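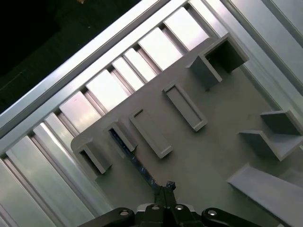
Unit 5: Class actions about product labels

Reading before the class: the Kullell settlement notice and the first part of the Terach complaint (both are in the course folder).

1. What the buyer must show

In most label cases the buyer does not say that he was injured. He says that he paid too much, as the words on the label were false or gave a wrong idea. This is called price premium. Please keep it separate from personal injury, where the claimant must prove illness and also the cause of it. Students mix the two every year in the written test.

In our reading, Kullell sold a floor cleaner with the words "harmless to pets". The buyers did not have to bring a sick animal to the court. They had to show that the words were important for a normal buyer and that the price was higher with them.

2. Who is in the class

The class is defined by product, place and time of purchase. Read the definition in Kullell slowly. It leaves out shops which bought for resale, and it leaves out persons who already received a refund. In Terach the first definition was too wide, and the judge asked for a new one in July.

3. Settlement terms

A settlement has usually a money part and a label part. In Kullell, 287 claims were filed in the first period and 165 were accepted. Most of the refused ones had no proof of purchase, although the notice permitted a signed statement in place of the receipt.

The label part is often forgotten by students. The company agrees to remove or change a sentence, but it does not admit that the sentence was false. Find the paragraph where this is said and copy it in your notes.

4. For discussion

Is a label "misleading" when every word in it is true? Compare Keskinen, paragraph 124, with the opposite opinion in Terach.

Written answers, maximum two pages, are to be given in by 29 March 2023.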